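I used to be scared of shadows. My brother's bathrobe hung on the back of our bedroom door, and every night it threw a big lumpy shape on the wall that looked like a bear with no head. Then my aunt, Karabo Adams, came to stay with us in Bradside. She switched my lamp on and off and moved it all over the room, and the bear got fat, then skinny, then slid right up onto the ceiling. I laughed so hard I got hiccups!

So let's talk about shadows, because they're one of my favorite things now.

## What is a shadow, anyway?

Light travels in straight lines. It zooms out of the sun or a lamp and keeps going until it bumps into something. If that something is you, the light can't bend around your body to reach the ground behind you. You get a patch where less light lands - and there's your shadow!

A shadow isn't stuff. You can't pick it up or fold it or put it in your pocket (I tried when I was little). It also isn't totally dark. Some light still bounces in from the walls, the sky and everything else nearby, so you can usually see the grass or the carpet inside it.

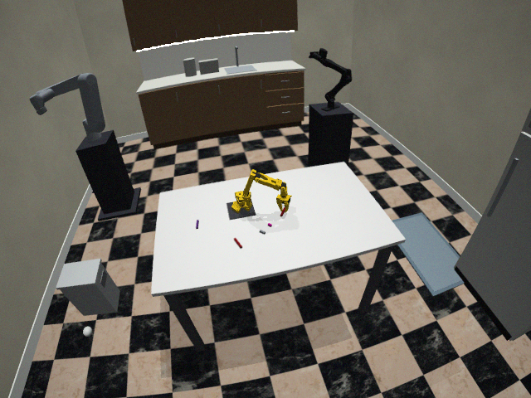 *A soft gray shadow on a white tabletop.*

## Sharp ones and fuzzy ones

Have you ever noticed that some shadows have crisp edges and some look blurry? A tiny light makes a crisp one. A wide light, like a big window, makes a fuzzy one, because light from one side of the window can sneak into places that light from the other side can't reach. That in-between part has a great name: the penumbra. Say it out loud. Pen-UM-bra!

## Long ones and short ones

When the sun is high, your shadow is short. When it's low, your shadow stretches way out. I measured mine one afternoon in November, and it was 158 inches long! I'm nowhere near that tall, but my shadow could have looked into an upstairs window.

## Try it yourself

Grab a flashlight and a toy, and make the room dark. Stand the toy 20 inches from a wall and shine the light at it. Now move the flashlight closer to the toy and watch the shadow grow. Back up and it shrinks again. Keep the light out of people's eyes, please, and that includes the cat.

When you get bored with the toy, use your hands. A rabbit is two fingers up for the ears. I'm still working on my goose - it mostly looks like a sock.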